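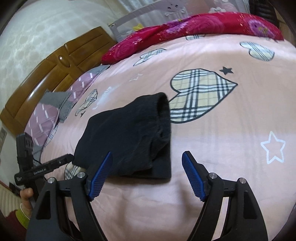
Folding is the easy bit, Beca Gwilliam reckoned, it's picking the thing up in the first place that gets them. She'd been to the Helivley open day in the morning session and I was on my way in for the afternoon, so that was my briefing.

She was right, mostly. The Saturday sessions ran an hour each, with 15 people to a group, and you had to book. Parking at the Mitlow end was full by the time I arrived so allow for a walk from the station.

Ebbe Dalen took our group. He started with the hand-held grippers, the part I'd come for. You hold one by the handle and work the two fingers yourself, and the camera on it records what you do. The recordings are used to train an arm later on. Their work at the moment is all household stuff: beds, clothes, bags, dishes. Knitwear is apparently the worst of the clothing. A jumper sags, the cuffs catch, and black wool gives the camera very little to go on.

We each got a turn. I had 7 goes at lifting a folded jumper and setting it down without it coming undone, and managed two. The trick is to come in low and close slowly on the fold, and to keep your wrist from turning. My forearm was sore by the end. Ebbe said a new person usually needs a few days before their recordings are worth keeping, and that they want 1000 good ones for each kind of garment. The tally on the whiteboard for knits was at 274.

After that we saw the arm itself. It picked up a tea towel and folded it in half, then did it again with the corners a fair way off. With a cardigan it grabbed one sleeve and stopped. Nisha Kandpal reset it and it did the same thing again. I was glad they left that in - most demonstrations I've been to only show you what works.

Questions at the end were mainly about price, and there wasn't one yet. Someone asked about fitted sheets and got a laugh from the staff.

Tea and slices in the foyer, gold coin donation. They plan to run another day in August, and bookings will go up on the same page as last time.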